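The Juka Heat Wrap for Period Cramps

I've been using this thing every month for 2 years now, so consider me biased.
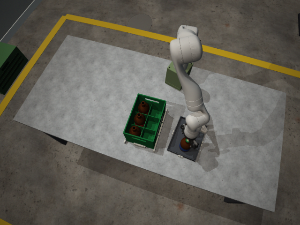 How long does the heat last on one charge?
Two hours on the low setting, which is where I keep it most days. On high it runs out sooner, so I plug it in while I'm making breakfast and it's ready by the time I leave.

My cramps have been bad since high school – the kind where you're curled up in the school nurse's office with a paper cup of water. I tried rubber bottles, rice socks, the stick-on patches that peel away in your jeans. The Juka is a soft belt with a heating pad sewn into the front, and it closes with Velcro at the side. It sits flat under a sweater and you can walk around in it!

What you get: the belt, the battery, a charging cord, and a cotton cover that goes in the wash. (Take the battery out first. Ask me how I know.) It comes in 2 sizes, and if you're between them I'd go up, especially if you bloat like I do.

Please don't sleep in it or wear it over numb or broken skin, and keep a layer of cloth between the pad and your belly. If your cramps are suddenly worse, or you're soaking through pads in an hour, call your doctor. My friend Tsehay Teshome put that off until August and wishes she'd gone in sooner.

The Juka ships from our Kumwood shop with a spare cover. Returns are fine if it's unworn. For sizing questions, write to Tsion Tamiru at the order desk.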